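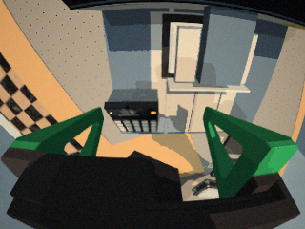

Figure 1. Wrist view from the simulator: both green fingertips, with nothing between them.

Unit 4: From wrist pixels to a grasp you can trust
Instructor: Zulmira Cardoso

Welcome to my favorite unit! Up to now we've planned in a world where every pose was given to us. From here on the planner gets its poses from a perception node, and the perception node makes mistakes.

Start with the wrist view. The fingers take up a good part of every image, so mask them before you run any detector. You can build the mask from the gripper model and the current finger opening (two lines in the Brutau toolkit). Watch the shadows too. A hard shadow edge looks a lot like an object edge to a simple segmenter, and the renderer gives us plenty of them.

4.1 Frames
Write every pose with its parent frame. T_base_tool and T_tool_base are inverses, and mixing them up is still the most common bug I see in homework. The fixed view helps you catch it – draw the tool axes over the image and check that they sit at the gripper.
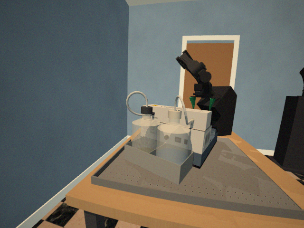

Figure 2. Fixed view: arm, benchtop instrument, and the bin with two bottles and their tubes.

4.2 Collision shapes
Boxes are fine for the instrument and the bin. The tubes are where it gets fun! Each one arches up above its bottle, so a box around the bottle alone leaves the arch out, and the planner will happily sweep a link through it. Try a chain of short capsules along each curve, padded by 2 cm. Then plan again and compare the two paths.

4.3 Lab task
Load the Tridar bench world and run the planner from 88 random start poses, seed 778. Log success, path length and the smallest distance to either tube. Plot all three, and bring your worst path to class. The bad ones teach us the most.

Due June 29, 2026, before lecture.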